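Wadholm Gundeck 4
Instant playback unit for ballparks and small radio studios

Stock code: 1136-G
Availability: ships from the Uter warehouse

The Gundeck 4 is a desktop player for walk-up songs, jingles, station IDs and between-inning music. It holds 1,136 clips in internal memory and starts any of them from a single key press. There is no computer in the signal path. Clips are loaded from a USB drive and keep their trim points, fade settings and level offsets when moved to another unit.

Playback
Four stereo players run independently, each with its own fader and output pair. A clip can be set to play once, loop, or stop on the second press of the same key. Fade-out time is set per clip or per page. The batting order page lists home and visiting lineups side by side. A substitution is made by dragging a clip onto the lineup slot – the old clip stays in the library and can be recalled later in the game.

Audio
Outputs are balanced XLR, with a separate headphone feed for cueing. Measured dynamic range is 123 dB, A-weighted. WAV, FLAC and MP3 files are accepted at 44.1 or 48 kHz. Files at other rates are converted on import.

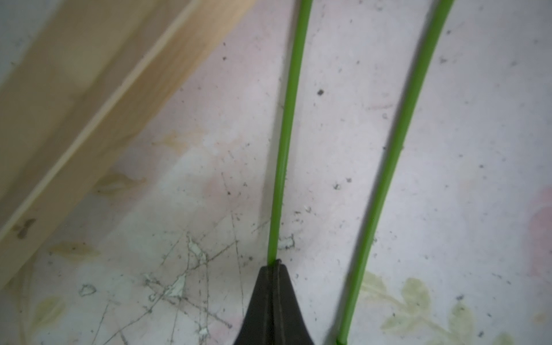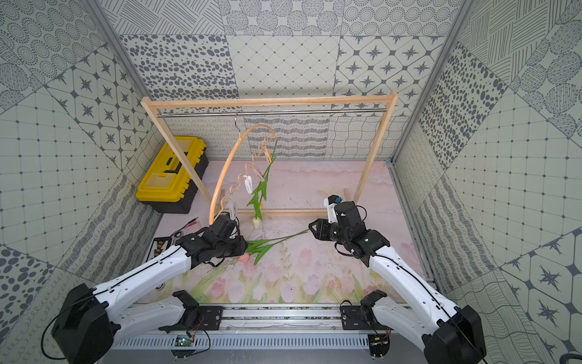

Control
The contact closure port accepts start and stop commands from a mixing console or a scoreboard controller. Fader start can be switched on for each player separately. Key lights follow clip status: green for ready, red for playing, amber for the last ten seconds.

Dimensions and power
Depth is 164 mm without connectors. The unit runs on 12 V DC and has two power inlets. If one supply fails, the other takes over without a gap in the audio. The locking power plug is included, but the second supply is sold separately.

Firmware
Units built before August 2022 need the Popescu loader before they can read drives formatted as exFAT. Export the library first – the update clears the page layouts but leaves the clips in place.

In the box
Player, one power supply, USB drive, key label sheet, printed quick guide.

Options
Rack tray, second power supply, dust cover, contact closure cable (3 m).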